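Fiction > Short stories > Travel & lodging

The Spare Key Protocol

Print this story | E-mail to a friend

The listing gave the arrival window as 4 p.m. to 6 p.m. and the key location as "behind the meter." There were 2 meters. The guest checked the gas meter first, then the electric one, and found the key taped to the underside of the second housing with a strip of freezer tape.

The apartment was on the third floor of a building in Gestaritz, 34 steps above the street door. The host would be away until the following evening. This was stated in the message thread, along with the water heater setting, the recycling rules and a request that the window in the hall be kept on the first notch.

The guest had been using the Clernik exchange for six years. Clernik worked on points. A night hosted earned 490, and a night stayed cost the same. Accounts that reached 3000 were given a green border. The guest's account stood at zero, which the system allowed once.

On the kitchen table was a binder. Page one was a floor plan drawn to scale. Page two listed the appliances in the order a person would meet them when walking clockwise from the door. Page three was headed "Previous Guests" and had a ruled column for remarks. 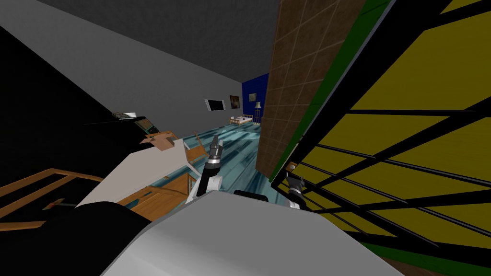
Aebischer had written that the shower ran cold if the kitchen tap was opened first, and that the fix was to wait four minutes and not touch anything. The entry was from October and had been initialed by the host.

The guest read the rest of the column. Most entries concerned the shower. One concerned the bus to Ondness, which left from the far side of the square and not from the stop marked on the map. One said only "slept well" and had been initialed like the others.

At 7 p.m. the guest made soup, washed the pot, and put it back on the hook it had come from. The hook was labeled. The guest then opened the hall window to the first notch, considered the noise from the street, and closed it again. 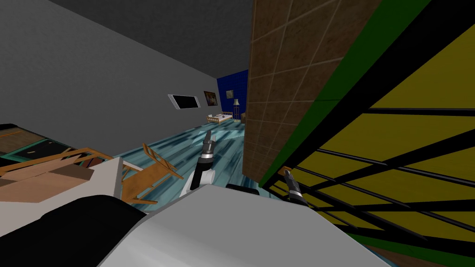
The window was a problem because the binder did not say what the notch was for. It could have been for damp. It could have been for a cat, although no cat was listed under household members. The guest turned to the index at the back. Between "Towels" and "Wine (do not open the one with string)" there was an entry for "Window, hall," and it referred the reader to page nine. The binder ended at page eight.

The guest set the window to the first notch and went to bed.

The host came back the next evening at 8 p.m., an hour after the bus to Ondness had gone. The bed had been stripped and the sheets folded in thirds. The key was under the second meter -- same tape, pressed down twice. In the binder was a new sheet, punched and numbered nine. It had the heading "Window, hall" at the top and was otherwise blank.

The host took a pen from the drawer, stood at the table for some time, and initialed it.

Share (2) | 34 comments | Filed under: Fiction, Hosts and Guests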